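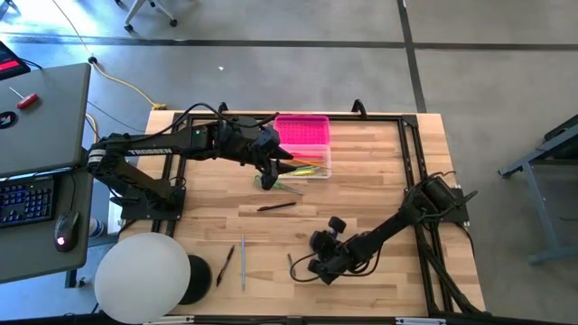
¿Se puede vivir bien en una casa de 44 metros cuadrados? Se puede, y muy a gusto, siempre que la planta esté bien pensada y entre luz por dos lados.

Última actualización: marzo
Imprimir | Enviar por correo electrónico

Sanne Postma lo comprobó en Sernstead, en una antigua hilera de casas de tejedores que llevaba años cerrada. Compró la número 8 cuando todavía tenía el tejado hundido, ¡y hoy no la cambiaría por ninguna otra! Abajo hay una sola estancia con la cocina al fondo; arriba, el dormitorio y un baño diminuto con claraboya (la claraboya fue idea suya y está orgullosísima).

El arquitecto Ward Visser, que firmó la reforma, conservó los muros de piedra y quitó todo el pasillo. «El pasillo se comía el salón», cuenta entre risas. La escalera subió a la pared norte, con cajones en cada peldaño, y el patio trasero ganó una puerta de dos hojas que en verano se queda abierta hasta las diez de la noche.

Lo mejor es el barrio. Miltville queda a un paseo por el río, hay panadería, mercado y una parada de autobús casi en la puerta, y los vecinos comparten un huerto de 300 metros cuadrados donde Nathalie Schouten cultiva unas calabazas espectaculares. Quedan dos casas por rehabilitar en la hilera, las dos con la fachada original, y Sanne ya está convenciendo a su hermana para que visite la de la esquina.

Suscríbase a nuestro boletín. Este sitio utiliza cookies. Aceptar | Configurar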